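Beverage Station Inspection Checklist
Flavum Cafe, Pitstead store
Done weekly, Saturday before opening

1. Syrup pumps pulled and rinsed
OK. The vanilla pump was sticky at the collar. Soaked it and put it back.

2. Opened bottles dated
Not OK. 3 bottles on the back shelf had no date. Thrown out.

3. Drink dispenser nozzles cleaned
OK. Brush is worn. New one ordered from Rezaei.

4. Ice bin and scoop
OK. Scoop was in its holder, handle up. No buildup on the bin walls.

5. Sanitizer bucket tested
OK. Strip matched the chart. Change the bucket again at 9.

6. Bottle storage off the floor
OK. All cases are at least 6 inches up. The Fastanbridge delivery was still by the door and has been moved.
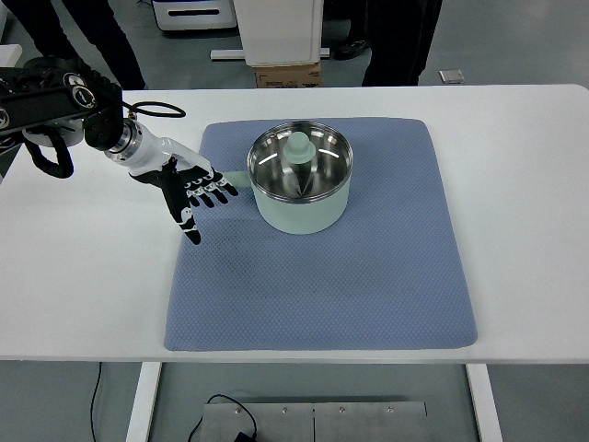
7. Carbonator and gas line
Needs follow-up. No leak found with soap water, but the cylinder chain is loose on the wall hook. Tighten before the next cylinder change.

8. Floor drain
OK. Slow at first, cleared with hot water.

9. Allergen sheet posted
Not OK. Sheet still lists the old hazelnut syrup. Print the January version and post it by the register.

Items marked Not OK are checked again at closing. Keep this sheet in the station binder.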